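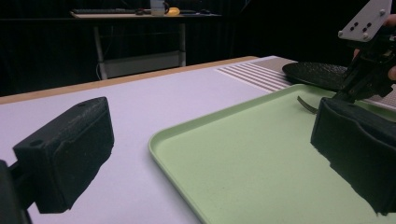
Light green tray, raised rim.

4. Setting a price alert
Open Alerts and enter the Climier item number. Type a target price in whole dollars, for example 218. Press Save.
Note: Shipping is not included in the target price.
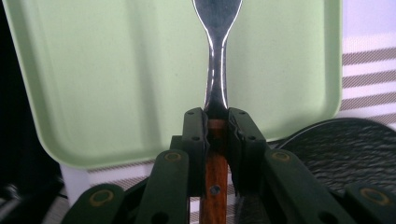

Duller, May 8, 2019
Caution: Alerts saved before this release expire after 14 days. Save them again before a sale starts.
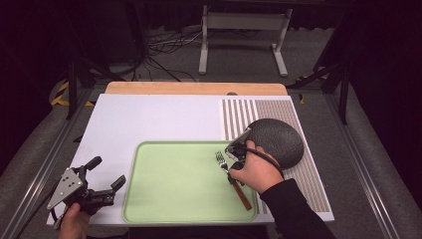 5. Removing an alert
Select the alert and press Delete. Sale prices already logged stay in History.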